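Lomanance Opens Its Summer Tablecloth Workshop in Tokisard

July 16, 2021

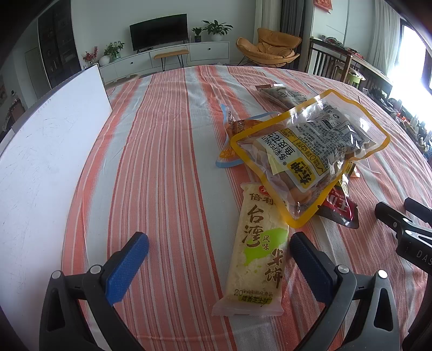 Lomanance is thrilled to open the doors of its new weaving workshop in Tokisard, where home cooks, new renters and anyone who loves a well-dressed table can come and learn to make their own cloth! The workshop has 8 looms and a dye room, and it grew out of a small class that started in March and filled up right away. Stripes are the big favorite this season, and coral red and salmon pink set against a pale grey-blue, with thin white and dark red lines between the bands, make a cheerful place to put down a snack like a Taiwan-style rice cracker.

Classes run in the old Guerreiro building, a bright 2,760-square-foot space next to the Zillemar bus stop. Beginners start with a plain runner and move on to a full cloth once they feel ready (most can't wait). There are 37 yarn colors to choose from, and all tools are provided.

Sign-up is open now at the front desk. Places for the first season are limited to 300.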